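Ticket 194 - color-block fleece won't fold to size
Status: open
Opened 5th March
3 comments · 0 shares

PROBLEM
Kutex fleece top, the yellow-green body with one gray sleeve and one blue. Folds too fat for the Avstead drawer insert. Slot is 135 mm high, my fold comes out at 164. Lid won't close on it. The plain tops go in fine, same drawer, same method.

Need this sorted before the Delham order goes out, they want everything folded flat and all of it the same height.

TRIED SO FAR

1. Standard thirds, sleeves crossed over the back. Both sleeves end up stacked in the same place, big lump in the middle. No good.

2. Sleeves straight down the sides, then in half, then half again. Better at the cuff end. Collar end still pops up. The ribbed collar is stiffer than the fleece and pushes back.

3. Rolled it. Fits the slot but unrolls as soon as you let go, and you cant see the colors in a roll so no use for picking.

4. Živković fold (the one on the old instruction card, collar tucked inside first). Got it down to 135 once. Second attempt back over. Think I didn't get the hem flat before starting, there's a lot of loose fabric down there and it bunches if you just drop it on the table.

5. Left it flat under a board, 200 minutes, then refolded with thirds. Lost a little height, came back up while I was writing this.

NOTES
- Pull both sleeves out straight FIRST. Starting from a heap, the gray one hides under the body and you fold it in by mistake. Did this twice.
- Smooth from the collar down to the hem. Going side to side just moves the wrinkle.
- Table has to be clear enough for the whole sleeve span. Half hanging off = crooked fold.
- Not a wash problem, checked the label, same cycle as the plain ones.

NEXT
Try no. 4 again with hem flattened properly, three times in a row. If all three fit, close this and rewrite the card. If not, ask for the taller insert.
Also need somebody to check the slot hieght on the second drawer, I only measured one.

Pics from the table:

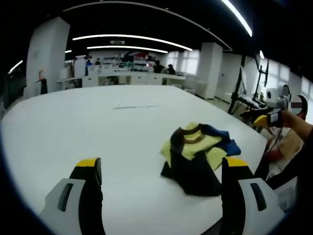
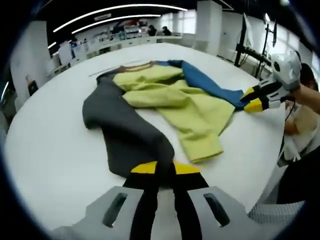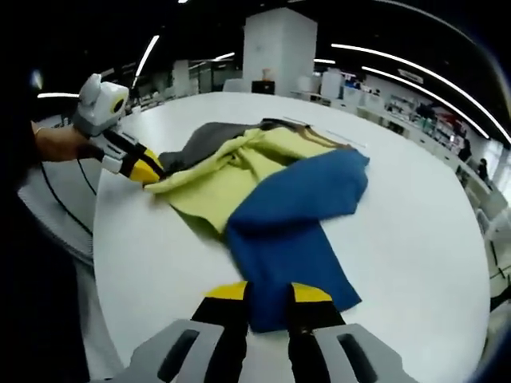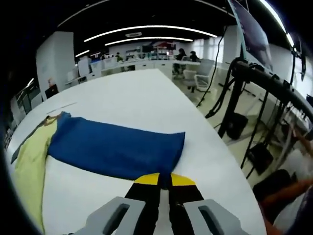
Yellow-green fleece on the white table, all four. Spread out with both sleeves in the second.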